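4장 설치 후 설정과 첫 운전

이 장은 Wivitz 탁상형 식기세척기의 급수와 배수 연결이 끝난 상태를 전제로 한다. 연결 작업은 3장을 따른다. 빌트인 장에 넣는 경우에는 이 장을 진행하기 전에 부록의 환기 치수를 먼저 확인한다.

4.1 전원 투입 전 점검

1. 본체의 네 다리가 모두 바닥면에 닿아 있는지 확인한다. 흔들리면 앞다리의 조절 나사를 돌려 맞춘다. 뒷다리는 조절되지 않는다.
2. 문을 끝까지 열었을 때 문 아래쪽이 싱크대 상판이나 수전에 닿지 않아야 한다.
3. 급수 밸브를 천천히 열고 연결부를 마른 휴지로 닦아 물기가 묻어나는지 본다. 물기가 있으면 밸브를 잠그고 너트를 손으로 다시 조인다. 공구를 사용하면 고무 패킹이 밀려날 수 있다.
4. 배수 호스가 꺾이거나 눌린 곳이 없는지 확인한다. 호스 끝은 배수관 안에 잠기지 않게 고정한다.
5. 세척실 안의 운송용 완충재와 결속 끈을 모두 제거한다. 하부 분사 날개 밑에도 완충재가 하나 끼워져 있다.
6. 전원 플러그를 접지된 벽면 콘센트에 직접 꽂는다.

주의: 정격 소비전력은 2,000 W이다. 멀티탭이나 연장선을 사용하지 않는다. 전기 주전자, 전기 오븐 등 소비전력이 큰 기기와 같은 회로에서 동시에 사용하면 차단기가 작동할 수 있다.

참고: 플러그를 꽂으면 표시창이 켜지고 배수 펌프가 짧게 작동한다. 출고 검사 때 남은 물을 내보내는 동작이며 고장이 아니다. 세척실 바닥에 물방울이 남아 있는 것도 같은 이유이다.

4.2 물 경도 설정

본체에는 연수 장치가 내장되어 있다. 경도 값은 출고 시 가장 낮은 단계로 맞춰져 있으므로 사용 지역의 수질에 따라 바꾼다. 경도는 관할 수도 사업자의 수질 자료에서 확인하거나 동봉된 시험지로 측정한다.

1. 시험지를 포장에서 꺼내 찬 수돗물에 담갔다가 바로 뺀다.
2. 물기를 털고 시험지 포장에 적힌 시간만큼 기다린다.
3. 변색된 칸을 포장 뒷면의 색상표와 비교하여 단계를 읽는다.
4. 전원 버튼을 누르고, 표시창이 켜지면 [코스]와 [건조] 버튼을 동시에 길게 누른다. 표시창에 H가 나타난다.
5. [코스] 버튼을 눌러 측정한 단계로 바꾼다.
6. [시작] 버튼을 눌러 저장한다. 저장하지 않고 전원을 끄면 이전 값이 유지된다.

지하수를 사용하는 곳에서는 계절에 따라 경도가 달라질 수 있다. 겨울과 여름에 한 번씩 다시 측정할 것을 권장한다. 이사한 경우에도 다시 측정한다. 별도의 연수기를 거친 물을 공급하는 경우에는 가장 낮은 단계를 선택하고 4.3을 건너뛴다.

4.3 재생용 소금 넣기

1. 하부 바구니를 들어낸다.
2. 소금통 뚜껑을 시계 반대 방향으로 돌려 연다.
3. 처음 한 번만 소금통에 물을 가득 채운다. 이후 보충할 때는 물을 넣지 않는다.
4. 동봉된 깔때기를 끼우고 식기세척기용 소금을 넣는다. 이때 물이 세척실 바닥으로 넘친다.
5. 투입구의 나사산에 묻은 소금 알갱이를 닦아 낸다.
6. 뚜껑을 닫고 4.6의 첫 운전을 바로 실시한다.

주의: 식용 소금, 천일염, 제설용 소금을 넣지 않는다. 불용성 성분이 연수 장치를 막는다. 소금통에 세제를 넣으면 연수 장치가 손상되며, 이 경우 무상 보증에서 제외된다.

소금 표시등은 보충 후에도 얼마 동안 켜져 있을 수 있다. 소금이 녹으면서 농도가 올라가면 꺼진다. 두 번째 운전이 끝난 뒤에도 꺼지지 않으면 뚜껑이 비스듬히 잠겼는지 확인한다.

4.4 린스 넣기

1. 문 안쪽 투입함의 오른쪽 덮개를 연다.
2. 린스를 최대 눈금까지 붓는다. 눈금을 넘기면 거품이 과하게 생긴다.
3. 흘린 린스는 마른 천으로 닦는다.
4. 덮개를 딸깍 소리가 나도록 닫는다.

린스 투입량은 3단계로 출고된다. 유리잔에 푸르스름한 줄무늬가 남으면 단계를 낮추고, 물방울 자국이 남으면 높인다. 한 번에 한 단계씩 바꾸고 다음 운전 결과를 본 뒤 다시 조정한다. 린스 일체형 세제를 쓰는 경우에는 투입량을 0으로 두어도 된다. 이때 린스 표시등은 켜지지 않는다.

4.5 식기와 수저류 넣기

음식물 찌꺼기는 버리고 넣는다. 흐르는 물에 미리 헹굴 필요는 없다. 쌀알과 깨, 과일 씨는 필터를 쉽게 막으므로 반드시 털어 낸다.

하부 바구니에는 냄비, 접시, 국그릇을 넣고 상부 바구니에는 컵과 작은 그릇을 넣는다. 오목한 면은 아래를 향하게 한다. 밥그릇은 서로 겹치지 않도록 살에 기대어 비스듬히 세운다. 적재를 마치면 분사 날개를 손으로 한 바퀴 돌려 걸리는 곳이 없는지 확인한다.

수저통은 하부 바구니 앞쪽에 건다. 칼은 날이 아래로 가게 꽂고, 길이가 길어 수저통 위로 나오는 칼은 상부 바구니에 눕힌다. 접착제로 손잡이를 붙인 칼은 넣지 않는다.

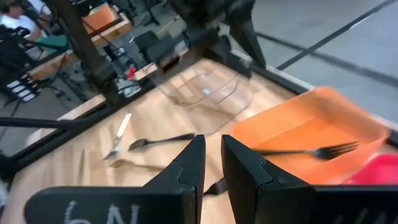 젓가락은 수저통의 바닥 구멍으로 빠질 수 있으므로 덮개 격자를 닫은 상태로 꽂는다. 은제품과 스테인리스 제품은 서로 닿지 않게 다른 칸에 나누어 넣는다. 알루미늄 제품은 표면이 검게 변할 수 있다. 옻칠한 그릇, 나무 주걱, 대나무 찜기, 무쇠 팬은 손으로 씻는다.

식기세척기 사용 가능 표시가 없는 플라스틱 용기는 상부 바구니에서도 변형될 수 있다. Climstead 밀폐용기는 뚜껑을 분리하고 실리콘 패킹을 뺀 다음 넣는다. 패킹은 수저통의 덮개 달린 칸에 넣어야 날아가지 않는다.

주의: 어린이가 있는 가정에서는 칼과 날카로운 도구를 마지막에 넣고 가장 먼저 꺼낸다. 문을 연 채로 자리를 비우지 않는다.

4.6 첫 운전

첫 운전은 식기를 넣지 않고 실시한다. 제조 과정에서 남은 윤활 성분과 4.3에서 넘친 소금물을 씻어 내기 위한 것이다.

1. 하부 바구니를 다시 넣고 문을 닫는다.
2. 세제 투입함에 분말 세제를 작은 눈금까지 넣는다. 정제 세제는 첫 운전에 쓰지 않는다.
3. 전원 버튼을 누르고 [코스] 버튼으로 강력 코스를 선택한다.
4. [시작] 버튼을 누른다. 급수가 시작되는 소리가 나는지 확인한다.
5. 급수 중에 싱크대 하부장을 열고 급수 호스와 배수 호스의 연결부를 살핀다. 배수가 시작될 때 한 번 더 살핀다.
6. 운전이 끝나면 신호음이 울린다. 문을 조금 열어 김을 내보내고 나서 완전히 연다.
7. 필터를 분리하여 이물질이 있으면 흐르는 물에 씻고 다시 끼운다. 손잡이의 화살표가 잠금 표시와 일치해야 한다.

경고: 운전 직후 세척실 안쪽과 가열부는 매우 뜨겁다. 식은 다음에 손을 넣는다.

참고: 첫 운전 중 고무나 플라스틱 냄새가 날 수 있다. 몇 차례 사용하면 사라진다. 냄새가 계속되면 빈 상태로 강력 코스를 한 번 더 실시한다.

4.7 코스 선택

표준: 하루 동안 모은 일반 식기에 사용한다.
강력: 기름때가 많은 냄비와 팬에 사용한다. 얇은 유리잔은 넣지 않는다.
절약: 소요 시간이 길고 온도가 낮다. 마른 밥풀이 붙은 그릇에는 적합하지 않다.
급속: 사용 직후의 가벼운 오염에만 사용한다. 18분이 소요되며 건조 과정은 포함되지 않는다.
헹굼: 식기를 모아 두는 동안 냄새를 줄이기 위한 코스이다. 세제를 넣지 않는다.

예약 운전은 [예약] 버튼으로 시작 시각을 늦추는 방식이다. 예약 중에 문을 열면 예약이 일시 정지되고, 문을 닫고 [시작]을 누르면 남은 시간부터 이어진다. 정전이 되면 예약은 취소된다.
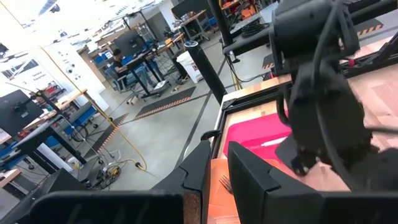 건조가 끝난 식기는 하부 바구니부터 꺼낸다. 상부 바구니를 먼저 당기면 컵 바닥에 고인 물이 아래로 떨어진다. 꺼낸 식기는 바로 포개지 말고 상판이나 식탁 위에 잠시 펼쳐 놓는다. 사진의 분홍색 쟁반 같은 넓은 물건은 살 사이에 세워 넣되, 재질 표시를 먼저 확인하고 분사 날개에 닿으면 손으로 씻는다. 같은 사진에 일부가 보이는 은색 포크처럼 갈래가 있는 것은 갈래 사이에 찌꺼기가 남기 쉬우므로 꺼낼 때 눈으로 확인한다. 얼룩이 남은 수저는 마른 천으로 닦으면 된다.

4.8 첫 운전에서 나타날 수 있는 표시

E1: 급수가 되지 않는다. 밸브가 열려 있는지, 급수 호스가 꺾이지 않았는지 확인한다. 이상이 없으면 호스 입구의 망을 빼서 씻는다.

E2: 배수가 되지 않는다. 배수 호스의 높이와 필터 막힘을 확인한다. 싱크대 배수관에 새로 연결한 경우 연결구의 막음판을 제거했는지 확인한다.

E3: 물이 데워지지 않는다. 전원을 끄고 플러그를 뽑은 뒤 잠시 기다렸다가 다시 꽂는다. 표시가 반복되면 사용을 중지한다.

E4: 바닥 누수 감지기가 작동했다. 급수 밸브를 잠그고 플러그를 뽑는다. 본체를 기울여 물을 빼지 않는다. 서비스 접수 후 점검을 받는다.

표시가 없는데 소음이 크면 식기가 분사 날개에 부딪히고 있을 가능성이 높다. 운전을 일시 정지하고 적재 상태를 고친다.

4.9 누적 운전과 점검 주기

본체는 운전 시간을 누적하여 기록한다. 누적 2,000시간이 되면 표시창에 점검 기호가 나타난다. 기호가 나타나도 사용은 가능하나 급수 호스와 문 패킹을 교체할 시점이므로 서비스에 접수한다. 누적 시간은 전원이 켜진 상태에서 [예약] 버튼을 길게 누르면 볼 수 있다.

필터는 매주 씻는다. 분사 날개의 구멍은 한 달에 한 번 확인하고, 막힌 곳은 이쑤시개로 뚫는다. 문 아래쪽 패킹은 물줄기가 닿지 않으므로 젖은 천으로 직접 닦는다. 염소계 표백제는 사용하지 않는다.

2월처럼 기온이 낮은 때에 난방하지 않는 공간에 두는 경우에는 급수 밸브를 잠그고 급수 호스를 분리하여 남은 물을 뺀다. 다시 사용할 때는 4.1의 3번부터 실시한다.

4.10 소모품과 접수

급수 호스와 문 패킹은 Sjöberg 규격품을 사용한다. 다른 규격의 호스는 나사산이 맞더라도 누수 차단 장치가 작동하지 않을 수 있다. 시험지와 깔때기는 Skelov 부품 창구에서 낱개로 구입할 수 있다. 접수할 때는 문 오른쪽 옆면의 명판에 적힌 모델명과 제조번호를 함께 알린다.

이 장의 개정일: 6월 3일
개정 내용: 4.3의 물 채우기 순서 수정, 4.8에 E4 추가
개정 담당: Hidayah Latuheru

5장 세제의 종류와 사용량은 다음 쪽에서 이어진다.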